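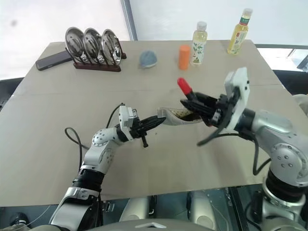 The Big Table, Page 5

Posted Wednesday, October 5, 2022

Welcome back to the table pages, and hello to anyone who has wandered over from the Pison neighborhood list (there seem to be a few of you lately, and I'm so pleased, do stay as long as you like). I keep this little gallery about everyday things and where they land between being used and being put away. Most of it happens on one big table at Erkodum, the place we have all been slowly getting in order since the summer, and most of it is very ordinary stuff. Dishes, clothes, shoes, bottles, the odd thing that belongs in a drawer and has never once got there.

I had meant to have this page up in September, but then September went the way it does. If you have read the earlier pages you will know my feelings about a big table already. I grew up in a house where the kitchen table was for eating and nothing else, and everything had to be whisked off it by five-thirty, homework included. So a table that is allowed to hold a shoe and a stack of dishes at the same time still feels like a small holiday to me.

Shoes and plates

The plates first, as I'm fond of them. Round stainless steel, three of them, standing in a dark brown wooden rack at the far side and shining away. I came round to steel plates late in life. We had a good set of stoneware from Lo Presti for years and I loved it dearly, but it was heavy, and it chipped, and there was always one with a chip that I kept putting at my own place at the table so that no guest would get it. Steel you can drop. You can stack it in a box with a dish towel and forget it for a whole winter. It does ring like a bell when you set it down too fast, and I have learned to put plates away before anyone in the house goes to bed.

A rack like that one is worth having out even when you aren't washing up. Standing plates take so little room, and a person laying the table can lift out just the one they want. I did try the cupboard for a while, with the plates lying flat under the mixing bowls, and you can guess how often I wanted to move the mixing bowls.

As for the white shoe, or whatever you like to call it – I'd say shoe, though a reader may well write in and tell me it's a slipper – it's the dark brown inside that I like. White outside and dark inside is a very sensible arrangement. My mother bought us white canvas ones every spring with a pale lining and the insides looked dreadful in a week, however hard she went at them with the brush and the bar of soap. She dried them on the windowsill with the toes pointing out at the street, and I still can't walk by a row of shoes on a sill without slowing down.

The phone next to the rack is lying on its face, and I approve. I do the same with mine whenever there's sorting to be done, otherwise I look up and it's lunchtime.

Knits, mesh and a bottle of tea
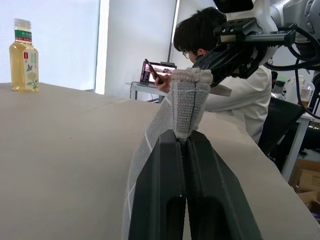 Anything soft is harder to put away than anything hard, and I'll argue that with whoever likes. A plate has one shape and you only have to find a place that fits it. A knitted thing has as many shapes as it has had hands on it, and it will slide out of a neat pile the minute your back is turned. The gray mesh piece is a good case, all gathered up into a bundle like a sock, with that thicker ribbed rim along the top, and a sheer white mesh hanging down beside it. I wouldn't fold either of them, myself. I'd lay the gray one down, smooth it once from the rim, and roll it, rim last, so the thick part holds the rest closed. The sheer stuff I'd put over a hanger and leave alone.

I had a whole drawer of mesh things at the old house. Produce bags, a bag for washing delicates, and one long piece from Futden that I bought at a closing-down sale and never found a use for until we had strawberries. It kept the birds off for 11 days, and then the birds worked it out! I kept it anyhow. It's lovely stuff to have about, you can see what's in it and it weighs nothing, but every loose button and hook in the drawer will find it, so give it a drawer with no hooks.

And then the tea. It's such a nice label, with a blue bird and a pale flower, and a green band up near the neck. The tea itself is that pale yellow-green that always makes me think of the first warm afternoon of the year. I'm a dreadful one for keeping bottles with pretty labels, and have been told so by everyone who has ever shared a kitchen with me. They go on the sill with a stem of mint in them, and after a while the sill is full and I have to have a talk with myself. If you can't bear to part with a label, soak the bottle in warm water overnight and try peeling it from a corner. Paper ones sometimes come away whole. The plastic kind usually curl, but you can press those under a heavy book.

A few bits and pieces

Several of you asked after the tabletop. I do like a pale, matte surface for sorting, even one with a few creases and specks in it, as dark socks and small black lids show up so well. On our old walnut table I lost the same black hair clip every week.

To the reader who wanted to know what to do with single socks: a paper bag on a nail, and look in it on the first of the month. If a sock has been in there through three looks, it's a duster now.

Page 6 will be bowls, I think, and possibly spoons if I can get them all in one place. The earlier pages are linked down the side, and the one with the jars is still my favorite. Write to me at the usual address about plates, slippers, rolled knits or anything else, and please be patient with me, I answer everything but I do it in the evenings.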